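机器人现在会收拾桌子了吗?自己动手测一遍

每次有人问我“机器人到底能不能做家务”,我都想把他拉到一张桌子前,让他自己看十分钟。视频里的机器人叠衣服、倒咖啡,样样利索,可那是剪过的!真想知道它行不行,最好的办法是拿一件小得不能再小的活儿,认认真真测一遍。

这篇教程就讲怎么测“收桌面”:笔归笔,布归布,小零件别弄丢。
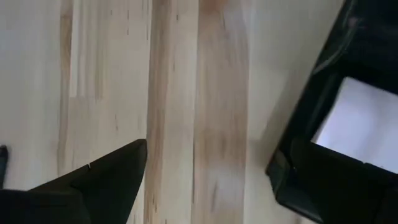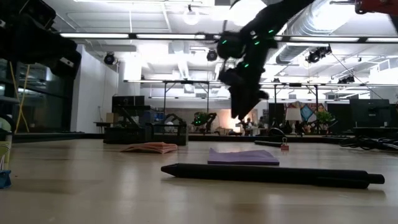 为什么选收桌面?因为它便宜、安全,又特别能暴露问题。布是软的,笔会滚,夹子又小又硬,一张桌子就把三种抓法都考了。我在 Urkville 的一个小车间里帮忙调过分拣线,那时候大家都盯着箱子和托盘,结果真正拖后腿的是包装里掉出来的零碎。家里也是一样的道理。

准备工作

一台桌面机械臂,带两指夹爪就够。有腕部相机更好,再配一台固定在旁边的相机,看全局。控制软件用你顺手的,我用的是 Skedport,记录和回放都方便。

物品从自家抽屉里找:一支长笔,一支短粗的记号笔,两块小方巾,一个长尾夹。别买新的,用旧的,旧布的褶子才像真的。另外备一个浅盘和一个带隔板的盒子,当作“归位”的地方。

第一步:把“收好”写清楚

这一步最容易跳过,也最要命。什么叫收好?我的写法是:笔放进盒子的长格,笔尖朝哪边不管;方巾平放在浅盘里,四角都不能搭在盘外;长尾夹进小格,立着躺着都行。写完拿给家里人看,如果他们照着做出来跟你想的不一样,回去重写。

第二步:先自己用手做一遍

真的,做一遍,而且慢慢做。你会注意到自己拿笔之前手指先往桌面上轻轻蹭了一下,靠这一蹭知道高度。夹爪没有这个本事,除非你给它力反馈。把这些小动作记下来,后面调参数全靠它们。

第三步:定夹爪的下探高度

从高处开始,一点一点往下降,每次只改一个数。太高夹空,太低指尖会顶到桌面。木桌面还有个麻烦:浅色木纹一条一条的,贴得很近时画面又发虚,有些检测模型会把木条的边当成物体的边。我的办法是同时看两路画面,固定相机负责“东西在哪儿”,腕部相机只管最后那一小段对准。

第四步:从硬的开始,最后碰布

顺序建议是长笔、记号笔、长尾夹、方巾。长笔抓中段,抓偏了会翘头。记号笔圆滚滚的,夹之前让夹爪张开得宽一点,从两侧同时合拢,不然一碰就跑。长尾夹要抓黑铁片或彩色的夹身,别抓那两个金属丝把手,它们会转。

方巾是重头戏。叠好的方巾抓一个角,提起来多半就散了;从侧边夹住所有层,再整块平移,成功的机会大得多。Ro-un Wi 教我的窍门是在布的一侧放一条薄木片当挡边,夹爪推过去,布自己会拱起来一点点,正好下手。太好用了!

第五步:打乱,再来

每一轮都换位置。一定要换!放在同一个地方反复成功,只能说明它记住了那个地方。我一共跑了 19 轮,东西每轮都由另一个人来摆,我不看。

怎么记成绩

每轮记四样:有没有全部归位、中途人手帮了几次、用了多久、失败时是哪一件。最后一项最值钱。我的 19 轮里,笔和记号笔在 17 轮都顺利归位,布就难看多了,有 4 轮从头到尾没有人帮忙就收好。听着不多,可两年前我用同一套物品试过,一次都没成,所以我看到第一轮成功的时候在屋里喊了出来。

那么,能用了吗?

看你说的是哪里。车间里物品固定、位置大致固定、旁边有人看着的,我觉得现在就值得试。朋友 Kang 的装配台上,一台叫 Ino 的小臂专门把散件拨回料盒,已经拨了超过 1588 件,卡住了就亮灯叫人,大家都习惯了。

家里还早一点。家里的桌子今天多一杯水,明天多一串钥匙,没人会按清单摆。速度也是问题,我收一张桌子眨眼就完,它要慢慢挪。不过慢我倒不在意,只要它能在我睡觉的时候把活儿干完,慢就慢吧。

常见毛病

夹爪反复夹空:先查相机标定,再查高度。
布被拖着走却提不起来:夹持力加一点,或者在指尖贴一层薄硅胶。
画面忽明忽暗:关掉自动曝光。
线缆挂住臂:收到桌子外侧,用扎带固定,给关节留足余量。
机械臂突然停下:看看是不是碰到了力限,别急着把限值调高。

测完记得把每轮的记录留着,换了新模型以后用同一套物品、同一份“收好”的定义再跑一遍,两份成绩放在一起看特别过瘾。下一篇我打算试杯子和勺子,9 月之前应该能写出来。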